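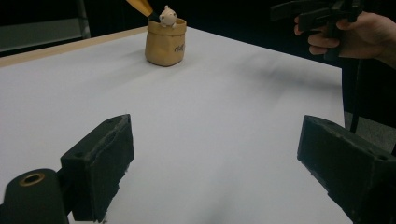 At the table: hand-held grippers and a small tan pot with a figurine inside.

About Movlow

Movlow packs gift sets, beauty boxes and small home goods for shops that don't have the room or the hands to do it themselves. We work out of two buildings, the main floor in Stotham and a smaller one in Milwood, and between us there are 59 people on the payroll. If you've ever opened a box and found everything sitting just so, with the tissue folded the right way, one of us probably had a hand in it.

We love this work, and we also know what it does to your wrists. A busy week in December used to mean the same reach, the same pinch and the same quarter turn all shift long. So a few years ago we started looking at which parts of the job a machine could take on, and we've been hooked ever since!

How we automate

Our program is called Kandpal (it was the name on the door of the room where we started, and it stuck). The people who pack are the people who teach. Packers take turns at the teaching table with hand-held grippers, moving the kinds of things our customers send us – soft ones, shiny ones, ones that roll when you let go. What they do with the gripper becomes the material our robot arms learn from.

Packers are very, very good at this. They know that you take a brush by the handle end and keep clear of the bristles, and that a cloth pouch needs a different grip from a jar. We had all of that know-how in the building for years and most of it had never been written down.
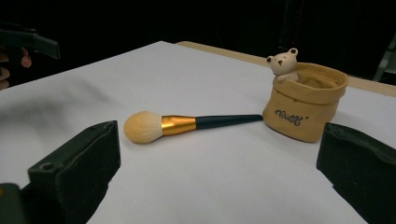 Brush, fabric pot and bear on the paper.

Teaching sessions last 60 minutes and then you swap out. They count as regular paid hours, at a slightly higher rate than the line. You can sign up as often as you like or never, and people do both. So far 16 of our packers have trained as lead teachers, which means they plan the sessions, pick the objects and decide when a task is ready to try on the floor. The object shelf has grown to over 200 things, and it gets a bit out of hand after every trade show.

What has changed for us

The arms now do a share of the plain, repeated placing at Stotham. Milwood is still packing by hand apart from one station, and will be for a while. The mixed boxes, the ribbons, the checking and anything a customer changes at the last minute are all still ours.

Some things we noticed along the way:

Job rotation got easier. With fewer people tied to one spot, most packers move between stations during a shift.

The pace took some getting used to. An arm doesn't slow down before lunch, and we had to set its speed to suit the person next to it. Packers have the say on that setting.

Our training changed too. New starters spend part of their first week at the teaching table, and plenty of them find it a gentler way in than going straight to the line.

We haven't cut a packing job because of Kandpal, and we told everyone in writing before the first arm was switched on that we wouldn't. There are fewer temporary shifts at peak than there used to be – that's a real change for the people who counted on them, and several have since joined us year-round.

Come and see

We're happy to show visitors around in Stotham, teaching table included. Customers can bring their own products and have a go with a gripper (it's harder than it looks, and a lot of fun). Ask at the front desk or send us a note through the contact page.

Page updated January 2018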